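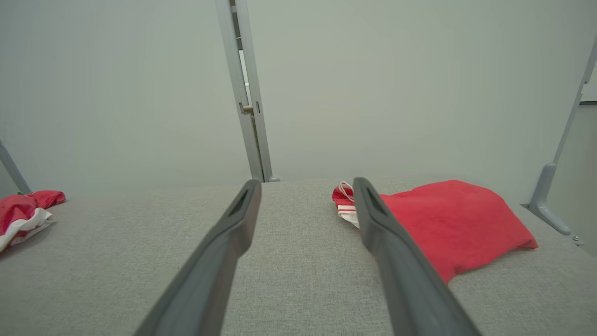

Red cloth, folded, on a gray woven surface.

Fullanley Laundry Terms, release 2

Summary

Fullanley Laundry Terms is a text collection of words and short phrases used in washing, drying, and mending instructions for household textiles. It contains 487 entries in American English, of which 234 carry a Spanish equivalent. The collection is intended for translators, editors of household guides, and teachers of adult language classes.

Contents

terms.csv: one row per entry, 26 columns, UTF-8
sources.csv: short titles of the leaflets from which entries were taken
CHANGES.txt: corrections made after the first release

The key columns are term_id, headword, part_of_speech, definition, and textile_group. Empty cells mean that no information was recorded. They should not be read as "none."

Textile groups

Entries are assigned to one of four groups: bedding, toweling, everyday clothing, and sportswear. Terms for printed numbers and lettering, such as "turn inside out" and "do not iron print," are filed under sportswear even where the source leaflet concerned general clothing. Terms that apply to every group are marked "all."
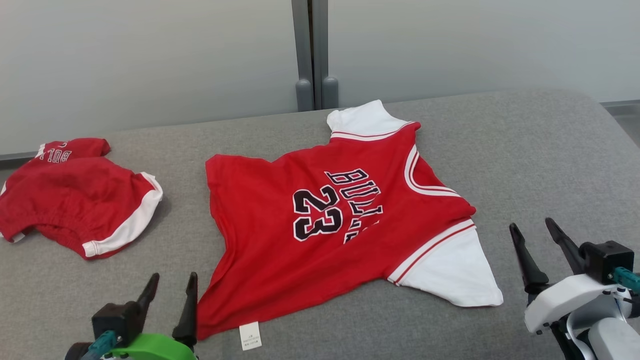 Collection and review

Leaflets were read in full and terms were entered by hand. Da-eun Ok prepared the English definitions. Dindo Policarpio reviewed the Spanish column and keeps the source list. Disputed entries are flagged in the review_status column and remain in the file.

Known limits

Industrial laundering and leather care are outside the scope. Regional Spanish terms are thinly covered, and the mending vocabulary favors hand sewing. Definitions are not washing advice and do not replace the label on a garment.
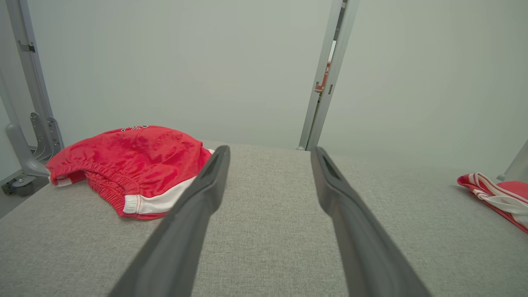
Light gray woven fabric.

Use and corrections

The files may be copied and adapted for teaching and research with credit to the Fullanley project. Corrections should quote the term_id and the proposed wording. The next release is planned for July.

Last revised: 6th April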